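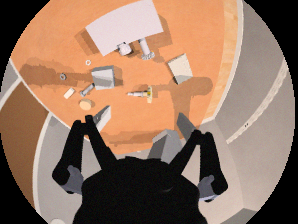
I bet my sister a month of dishes that messy beats tidy, and by December I was losing. The idea was simple enough to fit on the back of a takeout menu (it did, I still have the menu): if you want a gripper to learn how to put a part on a peg, you don't show it clean demos on a clean table. You show it demos where everything's been thrown around first. So every training run in Gundby, our simulator, started with stuff all over the orange tabletop, the little nut here, the bolt there, that thing with the pale yellow crosspiece lying on its side, and the fingers wide open with nothing in them. Yasaman said it looked like my bedroom circa eighth grade. Yasaman works two desks over from me at Drolen, so I get this kind of feedback all day long.

She was on team tidy. Her policy got 858 demos, all starting from the same neat layout. Mine got 858 too, same teleoperators, same hours, only scrambled. Then each one got 100 tries at a layout neither had ever seen, and whoever seated more parts won. Nima Jalali wrote the scoring script and made us both sign a piece of paper, which he taped to the fridge.

Yasaman's policy went first. It seated 70. Mine seated fewer, and I'm not going to write the number down, even now.

I took it badly! I went and sat in the stairwell and ate an entire sleeve of crackers. Then I called Firouzeh Ebrahimi, who had been my adviser back in school and who has never once let me feel sorry for myself for longer than a minute.

"Did you watch them?" she said.

"I read the logs."

"Simin. Did you watch them?"

I had not watched them. I mean, who watches them? You watch the first few, and then you go get coffee and come back to a number. But it was past nine and the building was empty and I didn't want to go home to a sink I'd be responsible for until January, so I pulled up a chair and started playing Yasaman's runs, one after another, at regular speed.

They were kind of beautiful, to be fair to her. The hand came in over the table, the two middle fingers closed up, and off it went toward the block with the pegs. I watched so many that I started doing the motion with my own hand. And somewhere in there I hit the one Nima had labeled 247, and I stopped it halfway because something was bugging me. 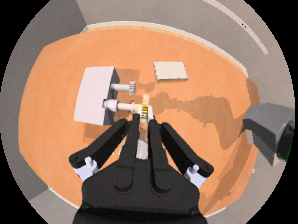 Number 247, paused: striped piece between the inner fingertips, right at the end of the lower peg.

Look at how nicely it's lined up. That was the thing. It was always lined up like that, and it always got there by the same path, sort of sliding along past the wide brown band on the tabletop before it turned in. I backed it up and played it again. Then I played three others. Same slide, same turn, like somebody who can only find your house if they start from the gas station.

Well, the band was part of the table. It had been there in every one of her demos, and we'd shuffled the parts for the test and left the table alone. What if her policy wasn't finding the peg? What if it was finding the gas station?

It took me until two in the morning to swap in a plain orange top with nothing brown on it. I queued both policies, 100 tries each, and fell asleep on the beanbag that Abbas Tehrani swears is for visitors.

When I woke up, Yasaman was standing over me with her coat still on, reading my screen.

"Mine's awful," she said.

I sat up. Hers was awful. It had wandered off to the left on nearly every try and closed its fingers on air. Mine had done a little better than before. It still hadn't made 70, mind you. It had just never cared about the brown band in the first place, what with all the junk lying around.

"So I win," I said.

"The paper says the original layout." She pointed in the direction of the fridge. "You signed it."

I had signed it. We argued until Nima came in, and then Nima argued too, and Abbas wanted to know who'd drooled on the beanbag. In the end we wrote the whole thing up together, both tables, with the bare top as the main result, and sent it off to the Werkidberg workshop with her name first. Esfahani, the lab upstairs, wants to try it with their own hand now, and I've told them to watch every single run.

I did the dishes through the end of the month. She cooked, and she used every pan we own.

Filed under: Short Fiction, Work Stories

More stories like this
The Night Shift at Pump Nine
My Mother's Parking Spot
A Good Year for Moths
Leave It Running
What the Elevator Heard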